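我为什么不再给玩具分类

先说结论吧:我家那套玩具分类系统,运行了11个月,四月份的时候被我亲手拆了。拆完那天晚上我坐在地板上喝了一罐气泡水,心情好得不得了。

事情要从那个柜子讲起。去年搬家以后,我迷上了收纳,看了一大堆视频,视频里的人家里都有一面墙,墙上全是透明抽屉,抽屉上贴着漂亮的小标签:积木、小车、过家家、拼图、“其他”。我当时想,这不就是我要的生活吗?于是下单了一套Povine的十二格抽屉柜,花了296块,又买了标签机(标签机比我想的贵,这里就不写价钱了,写了难受)。

装好的第一个星期真的很美。我家两个孩子,一个上小学,一个还在幼儿园,放学回来看到柜子都“哇”了一声。我拍了照片发给我妈,我妈回了一句:“好看,能坚持几天?”我当时还不服气。

坚持几天呢?积木那一格大概三天就混进了别的东西。过家家那一格更快,第二天就多出来一只袜子。最要命的是“其他”,别的抽屉还空着一半,“其他”已经关不上了。你去翻那个“其他”,里面什么都有:圆的、扁的、带孔的、亮晶晶的、不知道从哪套玩具上掉下来的。我每天晚上蹲在那儿做判断题,这个算积木吗?这个小圆盒子算过家家还是算首饰?这根小棍子到底是谁的?

我后来想明白了,问题出在分类本身。大人的分类是按商品来的,超市货架怎么摆,我们脑子里就怎么摆。可是玩具一旦离开了包装盒,就跟商品没什么关系了。孩子手里的东西是按颜色、按手感、按“今天它是什么”来分的。昨天那个小盒子是粉饼盒,今天它是飞船的驾驶舱,明天它是给恐龙吃的蛋糕。你让我贴哪个标签?

我给你们看看什么叫分不清的一桌东西。

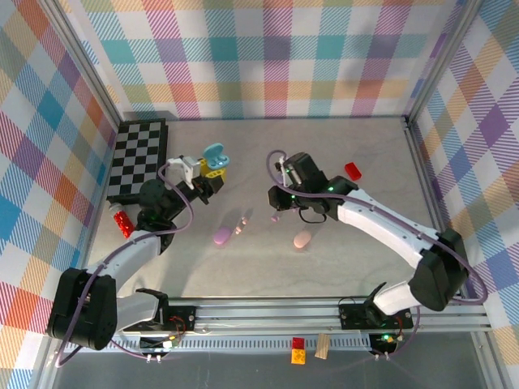

阅读时间:约6分钟

粉色的椭圆形东西有两个,一个偏紫,一个偏桃色,你说它俩是一套吗?我看像,又不敢打包票。黄色那块带黑孔的,上面还顶着个浅蓝色的椭圆小盒,盒上三个圆口子,挺像玩具粉盒的。照标签来,黄的归一格,蓝的归另一格,可它俩现在就是叠在一起的呀!再看那个红色亮闪闪的圆筒,我要是在自家地板上捡到它,百分之百扔进“其他”,然后下次要用的时候再也想不起来它在哪儿。只有前面那一小摞红黄积木让人放心,积木永远是最好认的,积木是分类爱好者最后的安慰。

而且你们注意到没有,这些东西的颜色搭在一起是很好看的。粉、黄、浅蓝、红,后面再衬一面彩色格子,热热闹闹的。把它们一个个拆进透明抽屉里,当然也整齐,可是那股热闹劲儿就没了。我以前特别怕桌上乱,觉得乱就是我没管好这个家。现在我会先问自己一句:这是乱,还是正在玩?

这两件事差别很大的。

正在玩的东西,我现在一律不收。这是我家新规矩的第一条,也是我老公最不能接受的一条,他走路不看脚下。我们商量了很久,最后划了一块地方,就是客厅窗户底下那张矮桌,桌上的东西可以过夜。什么形状、什么来历都不管,只要在桌面上,谁也不许动。掉到地上的另说。矮桌是从楼下Dolstead二手店淘的,桌角磕了一块,我拿砂纸磨了磨,没再管它。

第二条规矩更简单,只留大筐,不留小格。我把那个十二格柜子拆了,抽屉拿去装螺丝、电池和过期的优惠券(它们倒是很适合被分类)。玩具换成2个敞口大筐,一个放积木,一个放积木以外的所有东西。对,就是把“其他”扶正了!它本来就是我家最大的一类,委屈了那么久,该给它一个大房子住。

有朋友来我家看了直摇头,说你这样孩子怎么养成整理的习惯?这个问题我认真想过。她家用的是Nassar那种带图案的分装盒,每个盒子上画着里面该放什么,孩子对着图收。她家确实很整齐,我去一次羡慕一次。不过我也发现,在她家吃完饭以后,收玩具的人是她。她一边跟我聊天一边把小东西往对应的盒子里放,手速飞快,孩子早跑去看动画片了。那套系统太精密,只有她一个人会操作。

我家现在收玩具,说一声“进筐”,小的那个就会抱起一堆往里倒,哗啦一声,完事。有没有分好?没有。有没有收好?收好了。四五岁的小孩,能把东西从地上弄进筐里,我觉得已经很了不起了。分类这件事,等他哪天自己想找某一块怎么也找不着的时候,他会有想法的。

老大就是这么开始的。有天晚上她翻筐翻得满头汗,找一个小圆盖子,找到以后自己去厨房要了个饭盒,说以后圆的都放这里。圆的!我从来没想过可以按“圆的”来分。盖子、轮子、小盘子、一颗不知道哪来的大珠子,全在里面。按我的标签,它们应该散在四个抽屉里,可她每次都能一下找到。饭盒现在还在,盖子上她自己画了个圈。

我当然也有后悔的时候。拼图是真的不能进大筐,我们家那套Ballstead的海洋拼图,混进去以后少了一块,鲸鱼现在没有尾巴。所以拼图我单独用袋子装了,挂在门后。桌游也一样,凡是少一块就玩不了的,都该有自己的袋子。这算是我对分类派做的让步,我认。

还有就是,大筐很容易越装越满。玩具这东西会自己长,吃个儿童套餐送一个,过个生日来一堆。我的办法是筐就这么大,满了就坐下来一起倒出来看看。倒出来的那个下午通常什么都收不成,因为他们会重新发现一遍所有的东西,“啊这个还在!”然后又玩上了。我以前会很急,现在我就泡杯茶,坐在旁边看,顺便偷偷把坏掉的挑走。挑走之前最好问一句,我有次扔了一个断了的小轮子,哭声持续到睡觉。

也有读者留言问我,那来客人了怎么办,两个大筐摆在客厅不难看吗?难看啊,有一点。我拿一块旧桌布往上一盖,再放个抱枕,客人还以为是脚凳。有一回真有人坐上去了,里面咔嚓响了一下,好在捡出来看都没碎。

至于那台标签机,我没舍得卖,现在给冰箱里的剩菜贴日期,用得挺勤的。昨晚老大借去打了一张,贴在大筐上,写的是“全部”。

最近的文章

冰箱门上那一层,到底该放什么
我家的鞋柜为什么永远少一格
旧桌布的几种用法
绘本要不要按高矮排
搬家后最后悔扔掉的东西

本站使用Cookie来改善您的阅读体验。继续浏览即表示您同意我们使用Cookie。 同意 了解更多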